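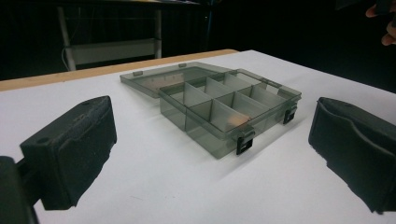
Eight compartments, smoky gray, lid wide open. I am so ready for this.

1/ Okay, bead people, button people, tiny-screw people, come sit with me. I'm sorting the whole craft desk this week and I want to talk about little divided boxes, a thing I apparently have a lot of feelings about.

2/ Background: since February I've been keeping everything small in one cookie tin. Snaps, jump rings, earring hooks, spare needles, a baby tooth (my own, don't ask). Every time I needed a single clasp I had to pour the lot out on a towel and pick through it.

3/ So I took stock yesterday. 779 loose pieces in the tin!! I used a muffin pan to sort them and ran out of muffin cups.

4/ What I love about this box is the layout. One long wall down the middle, four cells on each side. My old one had a huge slot along the front for "long things" and I own zero long things. Give me a plain grid any day.

5/ Also the see-through gray! Clear boxes make my desk look like a candy shop, and solid ones mean I'm opening every lid to find the silver crimps. With smoky plastic I can still tell what's what but it all calms down a bit.

6/ And the lid folds all the way back and lies flat on the table. You have no idea how happy this makes me. My last one only opened halfway and I kept knocking it shut with my wrist, usually with a bead on the needle.

7/ The plan so far. Back row: jump rings, small and large in separate cells, then hooks, then clasps. Front row: crimps, head pins, snaps, and one cell for mystery items, because there will always be mystery items.

8/ Golshifteh Khosravi asked if I'm going to label the cells. I want to! I tried paper dots on the old box and they curled up in a week. Thinking of a little card that sits under the base so I can read it through the bottom – has anyone done this?

9/ Seed beads are staying in their tubes, before anyone asks. I put 700 of them in an open tray once and then sneezed. I was still finding them in the rug at New Year.

10/ Tip from Hjørdis Nyberg that I'm passing on: tilt the box toward you and slide small pieces up the wall with one fingertip. Don't pinch. I tried it with the crimps and it's so much faster, my nails are thrilled.

11/ Buttons are a whole other evening. Those live in a jar from Kvam, the fabric place by the bus station, and they may just stay there, I like the sound when I shake it.

12/ Right, tea's made, muffin pan is on my left, tweezers are somewhere. Starting with the jump rings. If you've got a favorite way to split up eight cells, tell me before I get to the hooks – I can still be talked into moving the snaps.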